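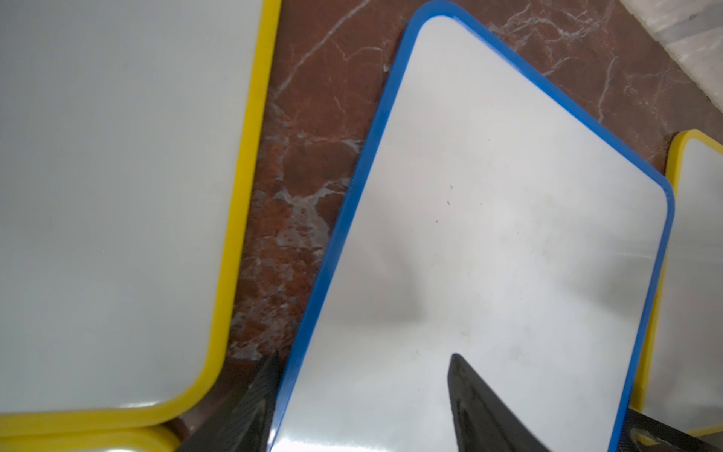
## Cooking less in May

I gave up on meal plans in February. Planning took most of Sunday, and by Thursday I was buying a sandwich at Kilton anyway. Now I make one pot of beans and one tray of vegetables, and that covers lunch for the week.

Groceries came to 615 for the last two months, nearly 40 less than before. Most of that is from skipping the deli counter. Hemi Fairweather gave me her lentil recipe, which uses 8 cloves of garlic. I use five.
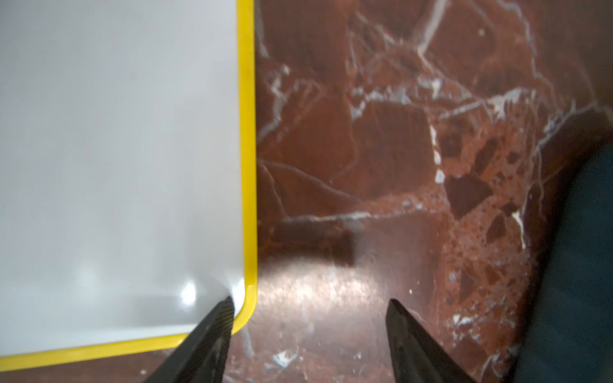

*White cutting board with the yellow rim.*

Next week I'm trying the lentils with rice.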